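June 20, 2025

Bedroom tidy, trash off the bed. Question is still whether a machine could do this yet or if we're kidding ourselves. 40 tries so far with the hand grippers, Malathi wants 60 by tonight.

Can on its side is ok if the fingers come in across the middle. Wrappers are the bad ones, they crinkle flat into the quilt and theres no edge to get under.

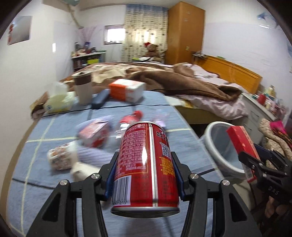 Still to do

- two grippers at once, can and box. Elbows get in the way over the wastebasket
- eyeglass case must NOT go in the bin. Policy can't tell it from trash, 2 misses in March
- ask Prakash abuot softer pads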